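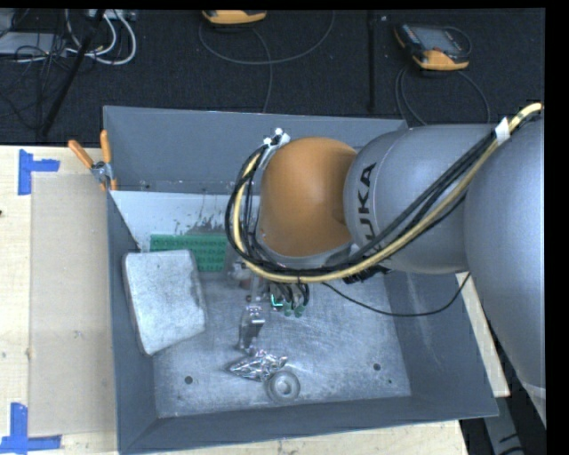

Words by Ghada Najjar
From the May issue

When Brayden Cormier first rang me about his plan to put a robot on the sorting bench at Gustport, he had a price for the arm in his head and very little else. He will forgive me for saying so, as he has told the story himself to anyone who has sat still long enough. The arm was the part he could picture, so the arm was the part he had budgeted for, and the rest of the money was going to come from a line in his spreadsheet called "bits".

I have been thinking about that word ever since. I spent the best part of a morning at his bench, drinking his tea and watching the gripper over the bin, and what struck me most was how much of what I was looking at had come out of "bits". The big orange and grey KUKA takes up most of your attention, of course it does. But then you notice the yellow hose and the fat bundle of black cables looping round its wrist, and the bracket holding them up there, and the finger pointing down at a crumple of shiny wrapping on the scratched metal floor. Every one of those is a decision, and most of them are an invoice as well.

Brayden's original plan ran to 17 lines. By the time Gustport signed anything it had 45, and he is rather proud of the longer one now. "The short one was a wish," he told me. "I'd costed the bit you show visitors."

So if you are somewhere near the start of all this, with a quotation on your desk and a finance meeting coming up, let me pass on what the people at Gustport would do again and what they wouldn't.

They would begin with the rubbish. Before asking anyone for a price, they would fill a crate with the awkward things they really want picked up – foil, rings, scuffed old blocks, whatever turns up in your own trade – and send it to each supplier. Gustport only did this with the second firm they approached, Grudix, over in Rindville, and the reply came back with a different gripper from the one in the brochure and a far more sensible conversation attached to it.

They would also put the hose and cables on a line of their own. A wrist that turns all day pulls its cables about all day, and Brayden now keeps a spare set on the shelf and money in next year's budget for another. He has done the same with gripper fingers.

Then there is time, which is the one that hurt. The plan allowed 203 hours for setting up and trying things out, and the log stood at 394 when they stopped filling it in. A good deal of that went on small, homely jobs like shifting the bin, clamping it, and shifting it again. I asked whether a tidier bench might have saved them some of it, and he thought perhaps a little, though he'd still start on plain wood with a few clamps and leave the expensive metalwork until the layout had settled down.

Training very nearly got missed altogether. Two people at Gustport can now drive the arm from the handheld controller, and Brayden would like a third before the summer holidays come round. The course fee was in the plan from early on. The cover for the people away on the course was not, and it had to be found from the paint budget, so the corridor is still green.

As for whether to buy at all, he is cheerfully undecided about the next one. The Kennedy site wants an arm of its own, and there is a fair case for hiring for six months first, even though hiring costs more by the month and you hand the thing back at the end. They have asked for both prices. The crate of awkward things has already gone off in the van.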